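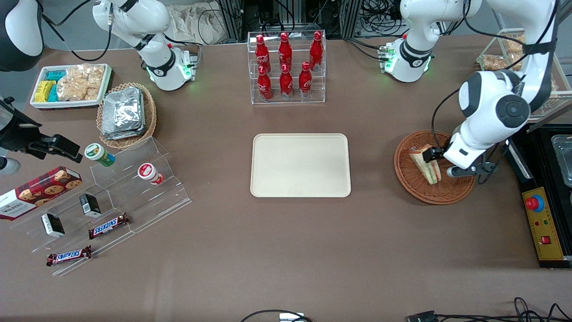

Karnudton Opens Self-Serve Snack Counter at Bindness Hall

The Karnudton Conference Center has opened a self-serve snack counter on the ground floor of Bindness Hall, replacing the boxed lunches that were formerly handed out at the registration desk. The counter opened to guests on Tuesday and is available to anyone attending a booked event in the building.

The counter is supplied by Mavromatis, the catering firm that also operates the dining room at the Pliltside wing. Under the new arrangement, guests take a tray and choose their own items instead of receiving a fixed selection. The center stated that the change follows a review of meal service in which event organizers repeatedly asked for more choice at short breaks.

Sandwiches are offered in a round wicker basket to the right of the tray position. Foil-wrapped items have a basket of their own on the opposite side, next to a white serving tray that holds yellow and teal snack packets and clear bags of golden crackers. Bottles of Coca-Cola stand at the back of the table on a clear two-tier rack. The layout is intended to keep the middle of the table free, so that a tray can be set down while it is being filled.

Mavromatis will restock the counter before the morning break and again before lunch. For events of up to 100 guests, a single counter will be set. For larger events, a second counter will be placed at the far end of the hall, near the doors to the terrace. Bindness Hall seats 200, and the center does not expect to need more than 2 counters at any one time.

Trial Period

The counter was tested in July during a two-day regional planning meeting. More than 159 trays were served over the two days, and organizers reported that the line at the midday break moved faster than it had with boxed lunches. Comments from guests were mostly favorable. Several asked for clearer labels on the sandwiches, and a number of guests wanted the bottles placed farther from the edge of the table.

Both requests have been addressed. Sandwiches will be served with a card listing fillings and common allergens, and the bottle rack has been moved to the back of the table. Mavromatis also replaced the square trays used in the trial with a beige model that has rounded corners and a slightly raised rim, which the firm considers easier to carry and to stack.

The wicker baskets were kept from the trial. They are lined and cleaned at the close of each event – a task that falls to the catering staff and does not require any action by organizers.

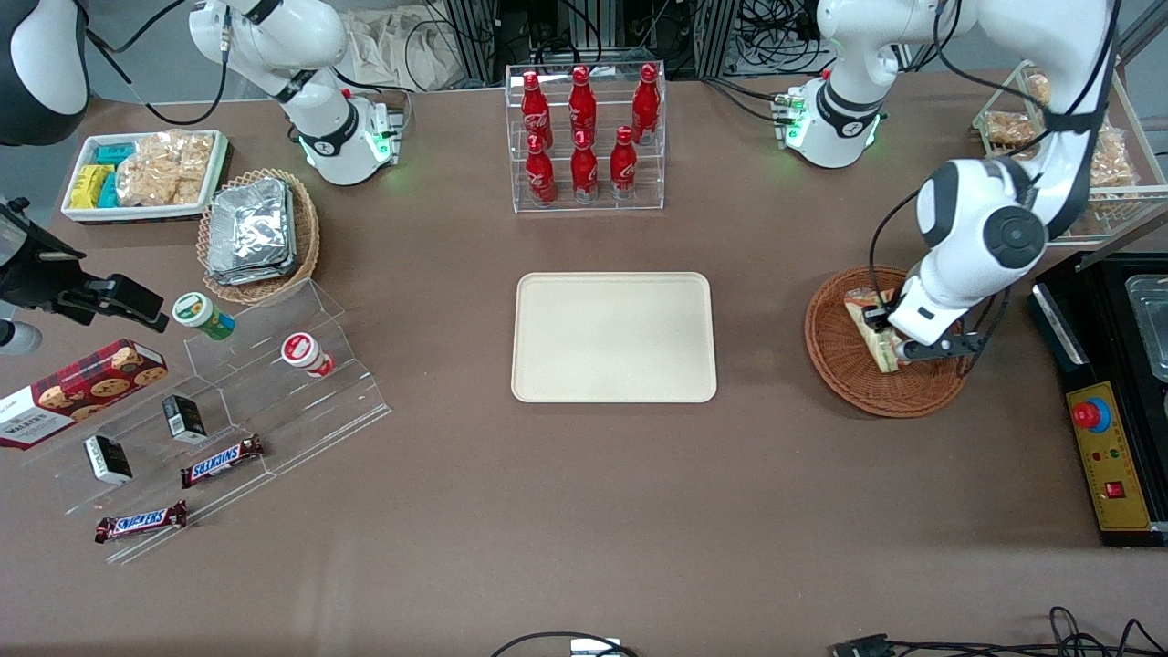

Booking and Charges

Use of the counter is included in the standard room rate for half-day and full-day events. Organizers who prefer boxed lunches may still request them, provided that the order is placed when the room is booked. The two services cannot be combined for the same break.

Organizers are asked to confirm the final number of guests with the events office before noon on the working day preceding the event. Changes received after that time will be met where stock allows. Requests relating to special diets should be sent with the booking form, and these meals will be set aside under the name of the guest at the service desk.

Food from the counter may be eaten in the hall, in the lobby and on the terrace. It may not be taken into the recording rooms or the reading room, where the existing rules on food and drink remain in force. Used trays should be returned to the racks beside the service desk.

Pliltside Wing

The dining room at the Pliltside wing is not affected by the change and will keep its present hours. The center will consider a similar counter for the Pliltside lobby once the Bindness Hall service has completed its first full season. Organizers with events already booked in that wing do not need to amend their catering orders.

Questions about the new service may be directed to the events office at the Karnudton Conference Center during business hours.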